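作業ノート 1月 木曜 把持データの再学習、二回目
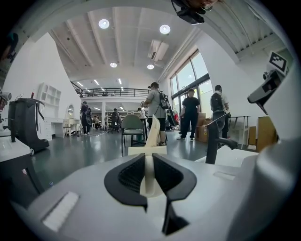 1. 条件
手持ちグリッパで集めたデモ743本のうち、マーカー検出が途切れた221本を除いて再学習。除外の線引きはRaさんの案のまま。評価はNavsideの環境で、初期姿勢12通り。前回と同じ重みの初期値を使った。

2. 結果
検証損失は下がった。グラフだけならきれいだが、実機の成功率は前回とほとんど変わらない。Chooさんは「改善傾向」と書いていたが、12通りで一つ増えた程度を傾向と呼ぶのは早いと思う。乱数の種を変えたら消える差ではないか。

3. 疑っている点
・除外でデータが易しい方に偏った可能性。途切れるのは手首を大きくひねった場面が多い。難しい動作ばかり捨てていないか。
・魚眼なので背景がかなり入る。窓、天井灯、周りにいる人。方策が指先の板を見ているのか、部屋を見ているのか区別がついていない。
・指の開き幅の推定。マーカーが斜めになったときの誤差を誰も測っていない。Pappasさんのスクリプトの補正値も根拠不明。

4. 次にやること
除外分から44本を手で見直し、動作の種類を記録する。背景を隠した入力でも一度回す。種は最低三つ。それまでDorkixへの報告に「有効」とは書かない。Yeoさんに補正値の出どころを確認、返事待ち。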